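3.2 Workpiece and layout

The workpiece is a desktop tower laid on its side with the side panel removed, so that the motherboard, drive cage and power supply can all be reached from above. The case rests on a slotted aluminum platform. Reach into the case is limited mainly by the power cables beside the drive cage and by the black plastic ducting.

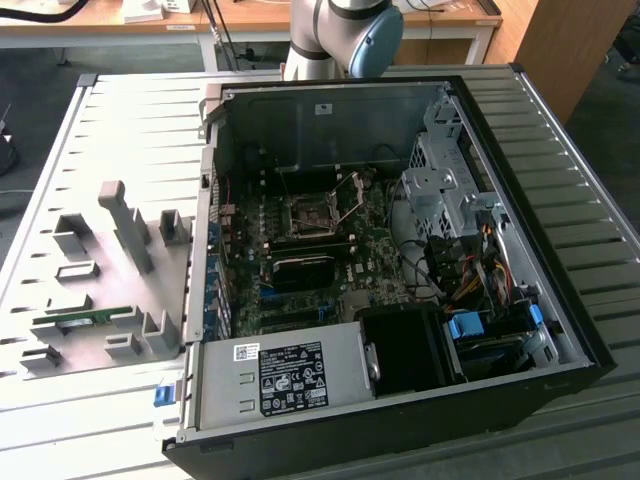 L. Văduva, Dondeo Laboratory, Girnley

We divide processor service into eight steps, of which five concern the socket alone. The socket is treated separately from the rest of the board for two reasons. Its contacts are exposed once the load plate and lever are raised, and parts of different heights stand close to it. Capacitors and inductors on one side and the memory slots on the other leave a narrow approach, and a path that clears the slots may still foul the case wall. 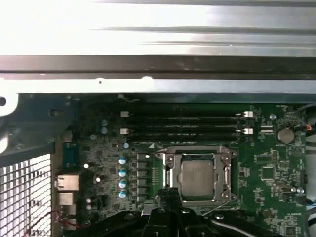

Figure 4. Motherboard in the open case, with the socket area and its neighboring components.

Clearances were taken from the board plane with the case in the same position throughout. The Latby protocol calls for over 300 placements per board type -- a number we kept, although it was written for bare boards. The retention lever needs separate treatment. In its open position it extends well beyond the socket outline, and we therefore count its full length as part of the keep-out area. 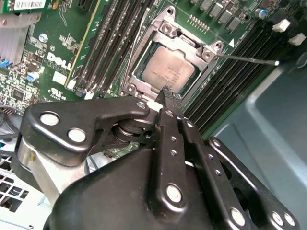 The keep-out area is redrawn for the closed lever, which lies along the side of the socket and frees the space over the adjacent slots. Seating is judged by the height of the heat spreader at its corners before the load plate is lowered. Results for both lever positions are listed in Table 5.

Contact: Dondeo Laboratory, Girnley | Posted 22/02/2025 | Back to top

Related items
Latby protocol: notes on board handling
Cable routing in small desktop cases
Socket contact damage during processor exchange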